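What Happens to the Money You Give?
Grutdale Giving Fund: Pages for Young Readers

When people want to help, they often give money to a charity. A charity is a group that works to help people, animals, or places. It does not exist to make a profit for its owners. This page explains where a gift goes after it is given.

Step 1: The gift is counted
Suppose the children of Ternon School hold a lemonade sale on a Sunday and put the coins in a jar. When the sale is over, 2 adults count the money together and write down the total. Each of them signs the paper.

Step 2: The money goes to the bank
The charity keeps its money in a bank account. It also keeps a written record of every gift. This record is called the books.
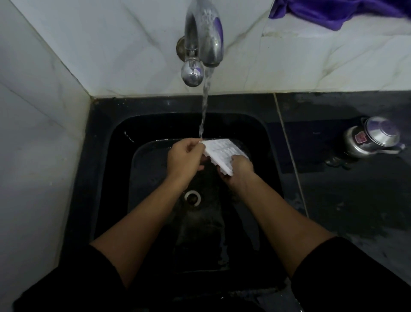 Rinsing an ice cube tray at the sink.

Step 3: The charity makes a plan
A plan for spending money is called a budget. Imagine that the Ibarra Reading Room has $1,000 for the year. It must decide how much to spend on books, how much on shelves, and how much on heat and light. Heat and light may not sound exciting, but readers need a warm, bright room.

Some givers ask for their money to be used for one thing only. This is called a restricted gift. If a family gives $20 for picture books, the Reading Room must spend it on picture books.

Step 4: The charity reports back
Once a year, the charity writes a report that tells people how much money came in and how it was used. Anyone may ask to read the reports of the Grutdale Giving Fund. Young readers may ask an adult to help with the longer words.

Words to know
Donor: a person who gives.
Budget: a plan for using money.
Restricted gift: money given for one special purpose.

Talk about it
If your class had $20 to give, which charity would you choose? What 3 things would you want to know about it first?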